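Home Rentals Move-In Residents FAQ Contact

Wall Controls and Interior Doors: Frequently Asked Questions

4 min read

These are the questions the Weltmont office gets most often about hallway controls, door handles and wall care. If yours isn't covered, call extension 115 or send a request through the resident page.

What do the panels in my hallway do?

It depends on your floor plan. Most apartments have one panel for heating and cooling and another for ventilation. The welcome sheet in your kitchen drawer shows which is which for your unit. If the sheet is missing, ask for form 3471 and we will email you a copy.

Why are there two panels and not one?

The two systems were put in under separate contracts and don't share wiring. Changing a setting on one has no effect on the other. Please don't try to match the numbers on the two screens, as they measure different things.

The screen is dark. Is it broken?

Usually not. The screens go dark when no button has been pressed for a short time. Press any button once and wait a few seconds. If nothing comes up, check the breaker marked HALL. If the breaker is on and the screen still won't light, put in a repair request and give your unit number.

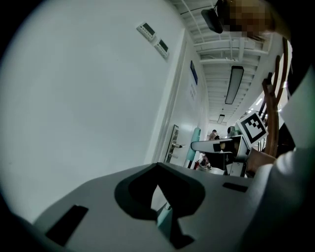

Oisín Mulcahy wrote in to say that the first press only wakes the screen and doesn't change the setting, and he asked us to put that on this page. He had been pressing once, seeing no change, and assuming the button was worn out. He is right about how it works – press once to wake it, then again to make the change.

Can I move a panel or cover it?

No. A panel needs open air to read the room correctly. Keep coats, picture frames and tall furniture away from it. Moving one takes an electrician and written approval from the office.

How do I clean the panels and the wall?

Use a dry, soft cloth on the panels. Don't spray anything on them. The wall paint is washable, so a damp cloth with a drop of dish soap will take off most marks. For scuffs that won't come off, the office keeps touch-up paint by Benavides, color 1253. Bring a small jar with a lid.

My lever handle feels loose. Can I fix it myself?

You can tighten it if the screw is easy to reach. Look on the underside of the handle, close to the backplate. Turn it until it is snug and stop there. If the lever droops or doesn't spring back, the spring inside has worn out and we will replace it.

The door sticks in winter.

We see this most in February. Report it and we will adjust the hinges. Please don't sand or plane the door yourself.

Is there a charge for repairs?

Normal wear is covered. A panel damaged by paint, water or an unapproved move costs $300 to replace.

Page updated 10 July 2025.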